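How to clear and wipe down a workbench
Print | E-mail

By Roscoe Quintanilla, 30/05/2020

A bench that gets used every day needs a proper clean once a month. Ours at Wasby is a plain tabletop and the whole job takes one person less than a morning.

Take everything off first. Put tools in one crate and loose parts in another, and label any half-finished work. Brush the dust towards you into a pan, starting at the far edge.

Mix a small squirt of washing-up liquid into 500 ml of warm water. Wring the cloth out well, as standing water will lift the edges of most tops. Work in strips and rinse the cloth after each one.

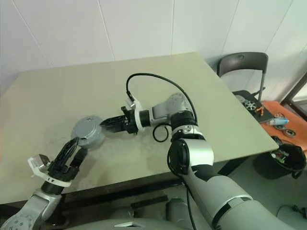 A beige top with a round grey part on it.

Glue spots come off with a plastic scraper held almost flat. Don't use a metal blade. For ink, try a little rubbing alcohol on a rag, but test it underneath first.

Dry with a clean towel and leave the top bare for 3 hours. Check the legs and tighten any bolts that have worked loose. We do our next one in June, when the windows can stay open.

Print | E-mail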